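The Grollell Assistive Robotics Programme has today, 14/02/2020, published its guidance for operators who teach household tasks by remote control. A short thread follows for partner sites and for members of the public who have asked how the work is done.

1/ The guidance covers driving a robot through a simulated home from a desk. The operator steers with a hand controller, and the system records each movement together with what the operator could see at the time. These recordings are then used to train the robot's own behaviour.

2/ Each operator completes 100 practice runs before any recording is accepted. The practice runs are discarded. Sites have asked whether experienced operators may be exempted. They may not.

3/ The first task in the set is "go to the bathroom and stop facing the toilet". The operator begins in the hallway, passes through the doorway and comes to rest on the bathroom floor. A run ends when the stop button is pressed and not before.

4/ Doorways account for most of the rejected runs. Operators are asked to line up with the opening while still on the carpet, and to go through at a steady speed. Correcting the heading between two open doors teaches the robot to do the same.

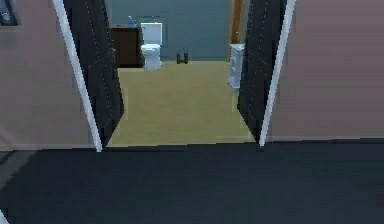

5/ Runs in which the operator pauses for more than a moment at the threshold should be marked "hesitation" and kept. Naomi Kombo, who leads our review team, has found them useful when setting the robot's approach speed.

6/ Small items on the floor are to be given a wide berth, whether or not the operator can tell what they are. If an operator is unsure about an object at low resolution, the correct action is to treat it as solid and steer around it.

7/ The present collection stands at 4,000 accepted runs across the Mendonça and Warkotwood house models. A further 200 were set aside after review, mainly for contact with door panels or walls. Rejected runs are stored separately and are not deleted.

8/ Session length is limited to 40 minutes, followed by a break away from the screen. Steering quality falls off before operators notice it themselves – the logs show this quite clearly – and site leads are expected to enforce the limit.

9/ Teaching by hand, in which a person holds and guides the arm directly, is covered in a separate document prepared by Luana Prado. It applies to the physical units at our Jondalano laboratory and should not be used for simulated work.

10/ Sites that trained their operators under the earlier draft do not need to repeat the practice runs. They should, however, replace the old controller settings file, as the turning rate has changed.

11/ Comments on the guidance are open to all partner sites until the end of October. Please quote the section number and send one comment per message. Replies to this thread will be read but cannot be treated as formal submissions.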